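Gripper notebook, garment folding build
10/17/20

Long one today, so I'm putting the cuff stuff first, the hardware in the middle and the grumbling at the end. Black sweatshirt, black t-shirt, orange sheet, both grippers.
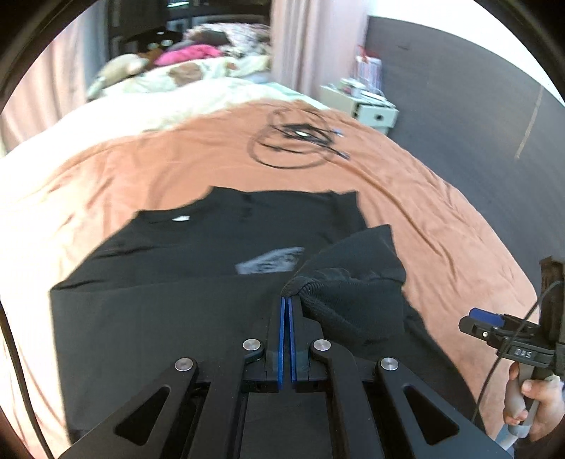

Sleeves first

I spent most of the session on the sweatshirt sleeves and I think I finally have an order I like. Grab the ribbed cuff, right at the end, lift straight up until the sleeve comes off the bed, then carry it over and lay it across the body. The knit gives the pads something to bite into. When I go for the plain part of the sleeve instead, I get a fat pinch with two layers plus whatever is under it, and then the whole shirt wants to come along for the ride.

Things I want to remember about cuffs:

Come in with the pads upright and close together, then open just enough. If I come in wide I scoop up the sheet too (did this a lot in the first half, got very good at folding the sheet).

Lift before moving sideways. Even a little lift helps! Dragging the cuff sideways while it's still flat rolls the sleeve into a rope, and getting it flat again takes longer than the fold did.

Let go low. If I open the pads while the cuff is still up in the air, the sleeve lands wherever it feels like landing.

The second hand is there to hold the body down near the shoulder. I kept forgetting to use it. It's a funny feeling, squeezing a trigger with one hand and having the other one just sort of hang around waiting, so I'm going to make myself park it on the garment before I start each fold.

Black on black is harder than I expected. With the t-shirt partly under the sweatshirt I lost track of which edge was which more than once, and the little white neck label was the best landmark on the whole bed. The faded print on the chest helps too, as long as the sleeve isn't lying on top of it. For next time: start with the two shirts well apart, get that working, and only then let them overlap. I jumped ahead because overlapping shirts is what laundry looks like, but it makes it tough to tell a bad grasp from a bad guess.

Finger pads

These are batch two of the blue ones, cast from the Munero rubber mix in the printed mold. Batch one was softer and I loved how it grabbed, but it folded over sideways whenever I pulled on anything heavier than a t-shirt. Batch two is stiffer and it's the better pad for this job. I did lose a bit of feel on thin fabric. With a single layer of t-shirt hem I have to squeeze harder than I'd like, and then it tends to pop out of the pads all at once.

I went at the inside faces of a spare pair with 120 grit just to see, only a few strokes each. Quick bench test on a sock and it held noticeably better. I haven't put those on the real grippers yet because I'd like one full set of runs on the plain pads first, so there's something to compare with. (Somebody please hold me to this. The sanded pair is in the lid of the Barnex box and it's calling to me.)

Casting notes while they're fresh: wait the full cure time. The pair I pulled early came out with a tacky spot at the base and I had to toss one. Also wax the mold, including the corners, including the corner I always skip.

Linkage and pins

The linkage got a full strip-down before I started. I took out the pins, cleaned the holes, and put everything back with a dab of dry lube on each one. The arms move so much more freely now that I had to relearn how much trigger I need. One of the outer holes on my spare plate is a hair oversize from when I drilled it by hand, and you can feel the slop at the tips. It's a tiny wobble at the pin but the arm is long enough to turn it into something that matters. That plate gets redrilled or recut, I'm not shimming it again.

I'm keeping the triangular cutouts in the plates. I was going to fill them in on the next version for stiffness, and then I carried a solid plate version around for an afternoon and my wrist had opinions. Weight out at the end of your arm adds up fast.

Return spring is from the Deritz assortment, the second lightest one. The lightest didn't open the pads reliably once there was fabric bunched between them. The next one up from mine is fine mechanically, but my fingers got tired and I started making short, lazy pinches by the end, and short lazy pinches are exactly what I don't want the arm to learn from.

Cables

I need to deal with the cables. They spent today as a pile on the bed past the t-shirt, and that's silly when the bed is the work surface. A loop runs down the side of the gripper, and when I reach across my body with one, its cable swings over and touches the shirt. It doesn't move the fabric much, but it moves it.

Options, in the order I'm likely to try them:

Velcro the cable to my forearm and give it slack at the elbow.

Route both over the shoulder to a small backpack with the logger in it.

Shorter cables. Probably the right answer, and also the one where I have to order parts, so it goes last.

Whichever one wins, the spare coil goes on the floor or in a bag from now on.

Logging

22 takes today, of which I'd keep most. I stopped throwing out the ones with a fumbled grasp in them, as long as I recovered and finished the fold, and I think that's the right call. The ones I do throw out are the ones where I put a gripper down and fixed something by hand.

The longest take came to 2251 synced rows and the one after it was 1890, same fold, same shirt, and the whole difference was me hunting for the left cuff. I should probably write that down as a lesson about laying the shirt out properly. Start with the cuffs where I can see them, at least for the easy set.

Sync drift between the two sides got up to 63 ms by the end of the longest take. Livable for folding, too much for anything quick. I tried restarting the logger between takes and it went back to near zero each time, so it's building up over the take, probably in my own timestamp code. The clap at the start of each take makes it easy to see, so I'm adding a clap at the end as well (tap the two grippers together, pads to pads, gently!) and then I can stretch one side to fit the other.

The wide lens bends everything toward the edges pretty badly. Fine for the cuff, which is dead center, but the far ends of the sweatshirt are in the bendy part. I redid the calibration with the Halilović board last month and it does flatten out nicely in software. I'm leaving the raw files raw and undistorting on load.

The work surface

Still going back and forth on bed versus table. The bed is soft, so the pads can push in a little when they go under an edge, and that saves a lot of grasps. But the sheet wrinkles and creeps, and by the end of a run the creases on the right side had grown enough to catch a pad. On the table at the shop the same grasp fails more often and fails the same way every time, so it'd be easier to debug.

For now: bed for sleeves, table for hems. Sheet gets pulled tight and tucked before every run, and the orange one stays, dark shirts show up really well on it.

To do

Full set on plain pads, then swap in the sanded ones
Redrill the bad plate
Velcro for the forearms
End clap in the logging script, then chase the drift
Light-colored shirts on the orange sheet, see if edges get easier
Try the hood on the gray hoodie, only if there's time left over
More silicone cups, we're down to the ones with dried stuff in them

Grippers are both back on the hooks with the pads off, please don't store them with the pads squeezed shut, they take a set overnight.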